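Naltlow Robotics Club: Frequently Asked Questions

Home > Clubs > Robotics > FAQ

Welcome! We get a lot of the same questions from new members and their parents at the start of each season, so Bhavana Thomas and I have gathered them up on one page. Please read it through before you write to us (though we do love getting mail, and we will always write back).

What is the club working on this year?

Our project is called Duna, and it is a program that learns to sort cafe supplies by watching people do it first. We picked lids. They stack, they slide, they hide under each other, and a clear one can fool a computer in ways a black one never will. Every student spends part of the season sorting by hand and part of it at the laptop, going over what was recorded and giving each action a name.

Do I need to know how to code?

Not at all! Most of our members had never written a line when they joined. Manikandan Devadiga runs a beginners' table every Wednesday at 4:30, and he is about the most patient person you could hope to learn from. If you can tell a dome lid from a sip lid, you can start on your first day.

What does a sorting session look like?

You stand at the counter with the lids spread out and work through them at your own pace, using both hands. Clear domes, black sip lids and white lids all get mixed together, and the mess is part of the exercise, so please don't tidy up before you begin. You may pick up one lid or a stack, whichever feels natural.
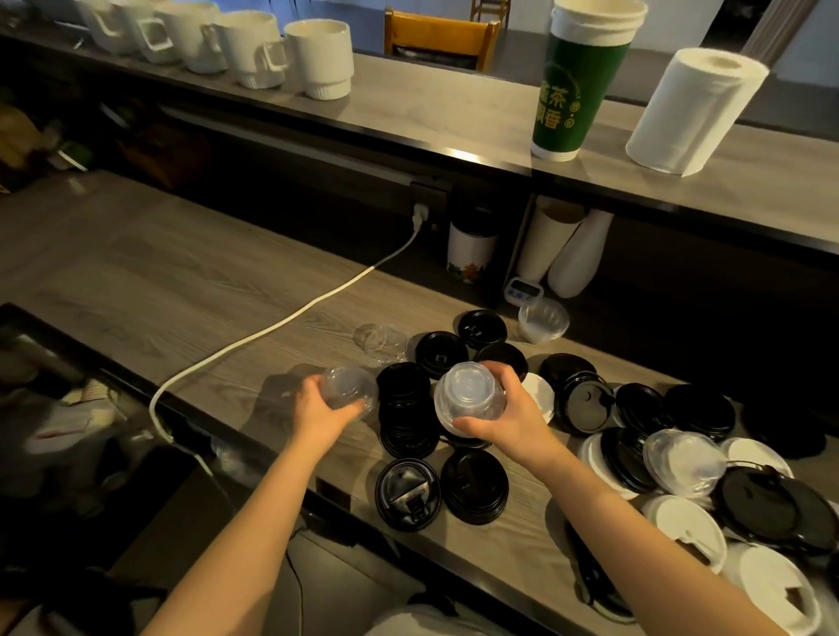 How long is a session?

Each one runs 16 minutes, and then we stop for a break whether or not you're finished. Tired hands get sloppy, and tired students get sillier (we say this fondly). The most anyone does in an afternoon is two.

Is there a right way to hold a lid?

We get asked this more than anything else. Hold it the way you would at home. Tilt it, turn it over, use whichever hand is closer. The one thing we do ask is that you go slowly enough for a viewer to follow, and that you try not to cover the whole lid with your palm. When Raghavendra Unnithan's group went back over their early recordings, the ones they had the most trouble labeling were those where the fingers hid the sip opening, so do keep that in mind.

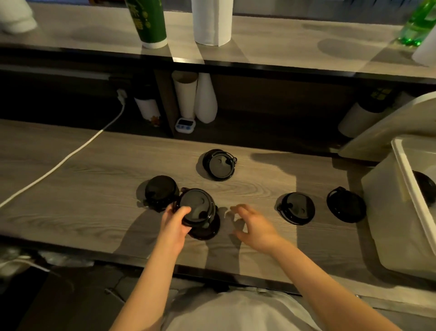
Holding a black sip lid with the left hand, with more lids still on the counter.

What happens if I drop one or make a mistake?

Nothing bad, I promise. Pick it up and carry on. We keep the fumbles along with everything else and label them as fumbles, and the students who do the labeling tend to enjoy those best. So far we have 346 labeled sessions, and plenty of them have a runaway lid somewhere in the middle.

Where do the lids go?

Into the white plastic bin, unless your session card says otherwise. Some cards ask you to fill it and some ask you to take things out again, so read yours twice. Stacks of black lids can go in together, and domes may stand up against the side if that is how they fit. 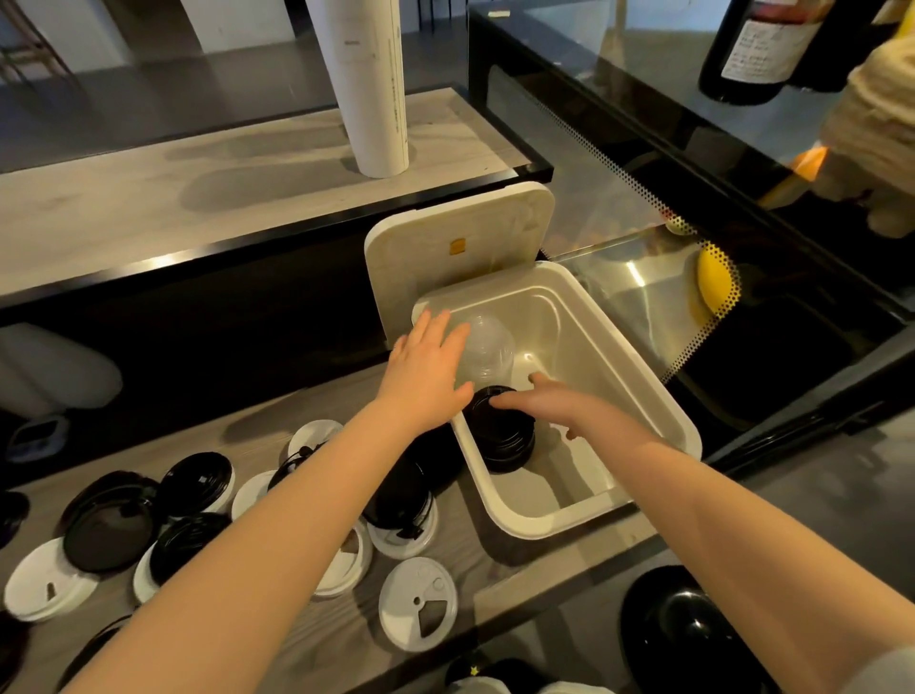
Can families come and watch?

Yes, and we'd be so pleased if you did. We hold an open afternoon in December, when the students show what Duna has learned and visitors can try a session for themselves. Younger brothers and sisters are welcome as long as a grown-up comes along.

Do you enter competitions?

We do. A team of 7 goes to the Clilldale Student Robotics Day each spring, and Ravindran D'Souza helps them get their talk ready. Going is completely optional, and members who would sooner stay with the sorting and labeling are every bit as much a part of the club.

Who do I contact to join?

Pick up a form from the club mailbox at the front office and hand it back to either of us, or to Manikandan at the beginners' table. Forms need a parent's signature if you are under 16.

Malathi Poduval, club adviser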